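4. Do the household hours hold up?

4.1 What the calendars claim

Lunar housekeeping calendars are an odd corner of popular astrology. They say little about character and nothing about famous people. They tell the reader when to clear a cupboard, wash a floor or take the rubbish out, and they say it with a confidence that we found hard to trace to any source. The usual rule is that the waning Moon favours getting rid of things and the waxing Moon favours bringing them in. On top of this come the signs: an earth sign is good for sorting, a water sign for washing, and a fire sign for nothing much indoors.

We compared five calendars, among them the printed Clultis almanac and the Bronavix telephone app. They agreed on the waning Moon and on very little else. Two of them use the tropical zodiac and one the sidereal, so that the Moon can be in Virgo in one calendar and still in Leo in another on the same evening. The remaining two do not say which they use. Říha, whose earlier essay on the Skála calendars is often quoted in favour of the practice, treats these differences as "shades of one tradition". We do not see how advice that points both ways on the same day can be a shade of anything.

4.2 The diaries

Eighteen households in and near Stulden kept a diary of ordinary chores for eight weeks, ending on 2021-12-31. A short trial in May had shown that people would not write down more than a line at a time, so the diary asked only for the job, the hour it was started and a mark out of ten for how well it went. This gave 1,361 usable entries. The households were not told that the Moon had anything to do with it, although one guessed.

Each entry was then matched with the Moon's phase and sign and marked as favoured, unfavoured or neutral under each calendar in turn. Clearing out was the largest group of jobs and the one on which the calendars are most outspoken.
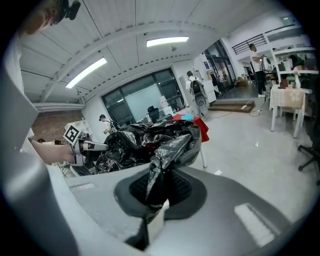
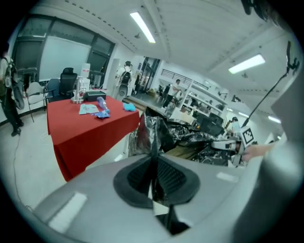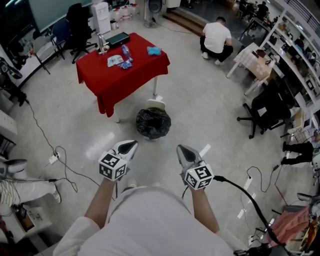
Figure 2. Black plastic bag (first), crinkled silver foil material (second), and a small bin with a black plastic lining (third).

4.3 Results and doubts

Clearing out done under a waning Moon scored no better than clearing out done under a waxing one. The small difference we did find went the wrong way for the calendars, and we make nothing of it, as it vanished once one very cheerful household was left out. Splitting the entries by sign did not help. Under the Bronavix rules washing in a water sign looked mildly lucky, but under the Clultis rules the same floors and the same buckets came out as mildly unlucky.

A believer may object that a mark out of ten is too blunt, or that the Moon should be read against the birth chart of whoever holds the mop. The second objection is the more serious. We did not collect birth times, and so we cannot rule it out. Yet none of the five calendars asks for a birth time either. They are sold to everybody at once, and it seems fair to test them as sold.

Eight weeks is also short. It does not quite cover two full rounds of phases, and the end of December is a poor stretch for judging anyone's housekeeping - visitors come, meals are large, and jobs get done when they must be. We ran the comparison again without the last part of the month and the picture stayed as flat as before. Říha has suggested in a letter that the effect is one of mood, and that people who follow a calendar feel better about their chores. That may well be so. It would need households that know what the Moon is doing, set against others given a false calendar, and we come back to such a design in section 6.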